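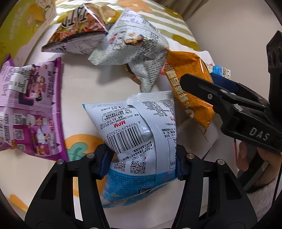 How long does it take to learn enough Mandarin to chat to your mother-in-law on the phone?

Longer than the app says. I'm two years in and I can do the weather, what I had for dinner, whether the baby is asleep, and then we both go quiet and someone passes the phone to Pin-yu.

Quick one tonight as it's gone ten and I've got work. But a few of you asked how the study thing was going after the November post so, update.

Streak is dead. Got to 74 days on Bondance and then we went to Brarncombe for the weekend, no signal in the cottage, gone. Sulked for a week. Then noticed I'd been doing the easy lessons over and over to keep the number going up, so maybe no loss. I knew the word for giraffe. Never once needed giraffe.

What I do now. Flashcards on the bus, both ways. Paper ones, in an elastic band, because if I get my phone out I'll read the football. The list I'm working from has 3,000 words and I've ticked off 2,271, which sounds great until you find out what ticked off means. Means I knew it once, on a bus. Say it to me at normal speed in a noisy kitchen and I've got nothing.

Thursday is my lesson. Yen-ting Wei, online, an hour, she's very patient and also doesn't let me off anything. Last week was all tones again. Second and third, still mixing them up. She had me say "ask" and "kiss" about forty times because I'd told her, quite confidently, that I wanted to kiss my boss about the holidays. Same sound, different tone. Wrote it on my hand after.

She's also banned pinyin for the short readings. Hated that for a fortnight. It's slower but my eyes were just sliding along the bottom line and never looking at the characters at all, so fair enough.

Things I've given up on:

The Skendora course. Paid for a whole year, did two units. The dialogues are all businessmen meeting at airports. If anyone wants the workbooks they're in teh spare room, barely written in, come and get them.

Handwriting. Sorry. I can type it and I can read some of it and that'll have to do.

Films without subtitles. Lasted twenty minutes.

Things that do work, sort of. Cooking with Pin-yu and only being allowed to ask for stuff in Mandarin. Dinner takes ages. Reading the backs of packets while the kettle boils, you get the same few words every time, ingredients, keep dry, best before, and they stick without trying. Voice messages to her mum instead of calls, so I can have three goes at it before I send. She sends back ones nearly a minute long and I play them at half speed on the stairs.

Last Sunday's was about her neighbour Hsiao and either a scooter or a dog. Definitley something got stolen or sold. I replied "oh dear, how much?" which seemed to cover it.

Next job is measure words, I've been using the one for everything and getting away with it. Yen-ting has noticed. Will report back if I get round to it, bed now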